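How to Sew a Café Curtain for a Kitchen Window (When You Can Barely Sew)

Posted January 26, 2020

So my kitchen window looks straight into my neighbor's kitchen window, and for two years we have been politely pretending not to see each other eat cereal. I finally made a café curtain. It took me one long afternoon and part of an evening, and that includes ripping out a whole hem because I sewed it to the wrong side like a genius.

If you can thread a machine and sew a mostly straight line, you can do this. There's no lining and no fancy pleats, just a rectangle with a tube at the top for the rod.

What you'll need

Fabric (amount below, hang on)
Matching thread. Mine was a 500 yard spool from Eto and I've got loads left
A rod, plus whatever holds it up
Tape measure, pins, chalk or a washable pen
Iron. Please don't skip the iron!
Big safety pin or a bit of masking tape

Measure first

A café curtain only covers the bottom half of the window, more or less. Hold your tape up where you think the rod should go, then step back across the room and squint. I'd marked mine dead in the middle and it looked oddly low, so I moved it up until it lined up with the wooden bar between the panes. If your window has a bar like that, use it.

Write down two numbers: the width inside the frame, and the drop from the rod to where you want the fabric to end. Mine is 34 inches wide with a 22 inch drop. Measure the width in more than one spot if your house is old. My house in Lultcombe is very old and nothing in it is square, so I measured the top, the middle and the sill and went with the smallest.
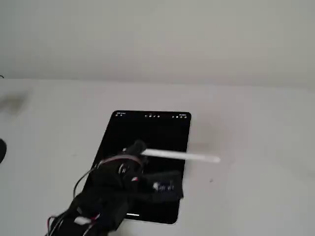
Tablet on the white tabletop, screen dark.

Now the math

For the width, multiply your window width by one and a half if you want it lightly gathered, or by two if you like it full. I went for one and a half, so 34 became 51. Then add two inches for the side hems. That's 53 inches.

For the length, take your drop and add:

3 inches for the rod pocket and the fold
3 inches for the bottom hem
1 more inch if you want a little ruffle (a "header") standing up above the rod

I skipped the ruffle. 22 plus 6 is 28, so my piece was 53 by 28. Most cotton isn't 53 inches wide, so either turn it sideways, which is fine for a plain or a tossed print, or do what I did and make two panels that meet in the middle. With two panels, halve the gathered width first and then add two inches of hem to each one. So mine were 27 and a half inches wide. Two panels also means you can shove them open when you're washing up and want the light.

Picking fabric

Go lighter than you think. I took home a gorgeous mustard canvas from Callitz last February, planning this exact curtain, and it hung there like a wet towel. (It's a tote bag now, and a good one.) This time I got a plain cotton lawn and it moves when the window's open, which makes me stupidly happy.

An old sheet is great for this too. I've made pillowcases from a 600 thread count one I found at a yard sale and it sewed up beautifully, just use a fresh, fine needle because that tight weave will fight a dull one.

Wash and dry whatever you pick before you cut it. I know, I know. But cotton shrinks and you'll be mad later.

Sewing it up

1. Cut your panels. Chalk the lines first. Cut slowly, and don't lift the fabric off the table while you go.

2. Do the side hems. Fold each side in half an inch, press, fold another half inch, press again. Sew close to the inner fold. Backstitch at both ends.

3. Bottom hem. Fold up an inch and press, then fold up two inches and press. Pin it. Check that you're folding toward the WRONG side of the fabric. Check again. Sew.

4. Rod pocket. Fold the top down half an inch, press, then fold down again by two and a half inches. Before you sew anything, slip the rod in there and see whether it slides. You want it to move easily with a bit of slack, since the fabric has to bunch up along it. If it's snug now it'll be a nightmare later. Sew along the lower fold and leave both ends open!

5. Press the whole thing one last time.

I used a stitch length of 2.5 for everything. A bit longer is fine on thicker cotton.

About the rod

You've got choices. A tension rod needs no holes, so it's the one to get if you rent. The kind with brackets is sturdier and won't slide down the wall at 3 a.m. and scare you half to death. Wooden dowels are cheap, but sand the ends and any rough patches or they'll snag.

Color-wise I'd go plain. Most of it is hidden inside the pocket, and the little bit that peeks out at the ends looks tidiest when it's close to your trim.

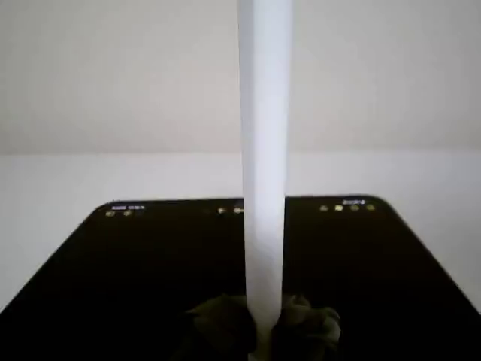 A plain white rod, standing upright.

To thread the curtain on, cover the end of the rod with masking tape or a little plastic bag so it doesn't catch on the seam inside. Push, scrunch, pull the fabric along, repeat. If you're doing two panels, put both on before you hang it. Ask me how I know.

With a tension rod, twist it out until it's slightly longer than the opening, squeeze it in, and give it a gentle tug. If it slips, a dot of museum putty at each end helps a lot.

If something looks off

The hem dips on one side: check your rod with a level before you blame your sewing. Mine was the rod.

It looks skimpy: your fabric isn't wide enough for the gathers. You can add a third panel, nobody will see the extra gap once it's scrunched.

The bottom flares out: press it again with steam, then let it hang for a couple of days. Cotton relaxes. You can also tuck a few curtain weights into the bottom hem if you open one end up again.

The pocket is too tight: unpick it and resew closer to the hem edge, a quarter inch can be enough.

I'm doing the bathroom window next, in a blue stripe, and I think I'll try the ruffle this time. Matching stripes across two panels is making me nervous already, so if you've got a trick for that, leave it in the comments.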